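Bellana picking robot from Kovalness – our review after a season on the produce floor
Posted Jun 21, 2025 by Shahla Salehi
Filed under: Store equipment, Training

I run the order-picking side at Bagheri, a small grocery business that sells mostly vegetables, and since April we have had a Bellana on lease. It's a two-armed machine with a head camera and a camera at each wrist, and it was set up in our practice room so the pickers could work with it before it went anywhere near a customer's order. I expected to be mildly impressed and then a bit annoyed. I'm a lot more than mildly impressed, and I'm annoyed about different things than I thought I would be.

Let me start with the hands, as they're what I'd tell any other store to look at first. The fingers are big and blunt, with rounded tips, and my first thought was that they'd be hopeless with anything thin. Wire was the thing I'd have bet against. We have racks and rods all over the place, and people grab them without looking. 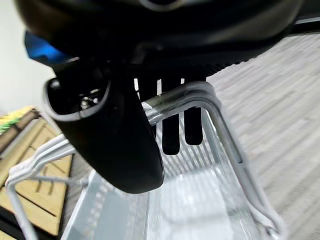 Wrist camera view: gripper finger close in at a wire rack.

Kianoush Khosravi, our longest-serving picker, took over the wire work in the second week and has more patience for it than I do. His trick is to bring the arm in slowly and watch the wrist view instead of the machine itself. Once he'd written that down for the others, the whole crew got better at it. I'd have liked to see it in the Kovalness handbook, which runs to 134 pages and spends a good many of them on charging.

Now the part that matters most to us: filling a shopping basket. A picker at Bagheri used to spend the shift walking, bending, reaching, lifting, and reading a list all at once. With the Bellana running, the same person sets out the basket, checks the list, and steps in when something looks wrong. It's easier on the back! It's also a different kind of tired. Two people told me they went home with sore eyes the first week, and we now swap roles every hour.

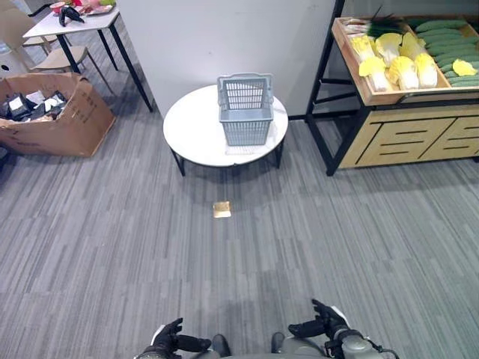
Setting up a run is quick once you've done a few. You clear a path, put the basket where both arms can get at it, and pick the job from the tablet. The job list is plain and readable, with one irritating habit – it goes back to the top every time you stop a run. I've reported that. Kovalness answered the same afternoon, and the fix is supposed to come with the next update.

Hours are what everyone asks me about, so I'll say how it went. No one here lost shifts. We were short of pickers before the lease, and the early mornings were being covered by people who had already done a late. Those doubles are gone. What did change is who gets asked for help. It used to be whoever was fastest on the floor, and now it's whoever can get the machine out of a muddle, and a couple of my fast people had mixed feelings about that. Talk to your crew about it before delivery. I waited too long.

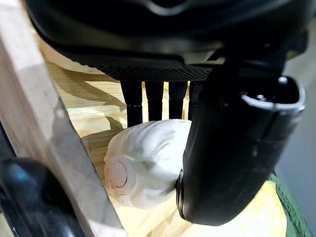 Soft things took the longest to get right. There's a grip setting with 200 steps, far too many for daily use, and we ended up saving 3 of them under names that made sense to us (firm, easy, and "Kianoush"). The last one is the gentlest. I also tried the softer fingertips from Fulturer and went back to the standard ones after a few days, mainly for cleaning.

The extras add up. Our training package was 3,170 dollars on top of the lease, and I'd pay it again, though I'd ask for the sessions to be spread out more. We had ours all in one week and people were full up by the second day.

What I like: the hands, the wrist views, the support line, how fast new people pick it up.

What I'd change: the job list, the handbook, the stop button on the tablet (make it bigger, please), and the fan noise when it's standing idle.

Would I lease it again? Yes, happily. The pickers are putting together their own list of wishes for the next update, and I'll post it when they're done arguing over the order.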